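The Case for the Boring Count

Most of what gets written about bird counts concerns the rare bird. A stray sandpiper turns up at the Clullach impoundments, forty cars fill the shoulder of the county road, and for a week the site has the best coverage in the state. Then the sandpiper leaves, and so does the coverage. The records left behind are dense for six days and nearly blank for the months on either side. As data on the site, they are close to useless.

I have kept a fixed-point count at Clullach for several seasons. The method is dull on purpose. I stand at the same post on the north dike, start at the same interval after sunrise, and record every bird seen or heard inside a set radius for eight minutes. Then I walk to the next post and do it again. Birds passing overhead go in a separate column. Birds that turn up between posts are not recorded at all, however good they are. Last July a least bittern walked out of the cattails when I was halfway between two posts, and it does not appear in my totals. I wrote it in the margin.

People who see the sheets often ask why I would throw away a bittern. The answer is that the sheet has to mean the same thing every time. If I add the good birds I happen to meet and leave out the starlings I happen to meet, the total drifts toward whatever I find interesting that year. A reader looking at the file later has no way to correct for my taste.

The main argument against fixed counts is that they miss things, and they do. My sheets show 89 species from the dike. The open checklists for the same refuge show well over that. Secretive species, night birds and anything that avoids the dike are badly represented. Clodagh Coughlan, who edits the county newsletter, has argued that a refuge with limited help should send people where the birds are. Her position is reasonable if the aim is a species list. It is weak if the aim is to know whether there are fewer rails than there used to be.
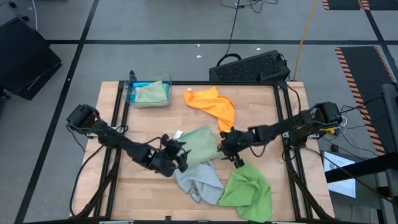

Clullach, Sep 29, 2021

The refuge drew down the east pool this summer, and the change shows how the two kinds of record behave. Open checklists from the pool rose sharply once mud was exposed, and so did the reported shorebirds. Much of that rise is people. The mud brought in observers with scopes who stay three hours and look at every peep twice. On the fixed count, shorebirds also went up, by a smaller amount, and marsh wrens went down at the two posts nearest the drained edge. I found no mention of the wrens in the open checklists. A person who has driven an hour to look at sandpipers does not usually write down the wrens he failed to hear.

Zeros are the part of a count that get lost first. A form that lists every expected species, with a box that must be filled even when the number is zero, will hold on to them. A blank page will not. The Skiner form, which our group used for years, was a blank page with lines on it. The Rowbotham form replaced it and is ugly, printed in small type on both sides, and much better. I would keep it even if the printing cost doubled.

There is also the matter of distance. I use a fixed radius of 100 meters, marked by stakes where the ground allows. Without the stakes, I overestimate on calm mornings, when distant song carries, and underestimate in wind. Rebecca Carbone walked the dike with me for part of the spring and kept her own sheet. Our numbers agreed closely for blackbirds and coots. They were far apart for soras, which call from deep cover and can sound near or far depending on which way the bird is facing. We now mark heard-only rails with a separate code and do not try to place them.

None of this requires skill beyond what a careful second-year birder has. It requires the same post and the same start time, including on mornings when there is fog on the Alitz side and the only thing calling is a song sparrow. The refuge currently has one fixed route. It should have three, with the second along the river woods, where the checklists are thinnest and where cutting is planned for winter. The counts there need to start before the cutting does.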